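**Legetisch Cernen von Petora**

Ein quadratischer Tisch für Leute, die Wäsche nicht mehr auf dem Bett zusammenlegen und dann daneben schlafen wollen. Helle Platte, leicht gerundete Ecken – die Hüfte dankt. Auch eine Hose findet Platz, vom Ehrgeiz ganz zu schweigen.
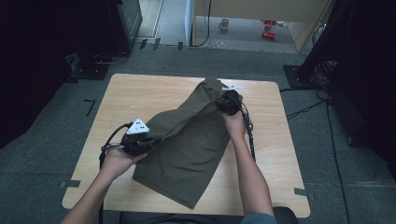 ## Maße und Preis

- Höhe: 40 cm, also zum Falten im Sitzen
- Preis: 240 Euro
- Artikelnummer: 549
- Lieferbar ab November

Bügeln bitte woanders, die Platte merkt sich so etwas. Fragen zur Lieferung beantwortet Verena Berchtold, Fragen zu einzelnen Socken leider nicht.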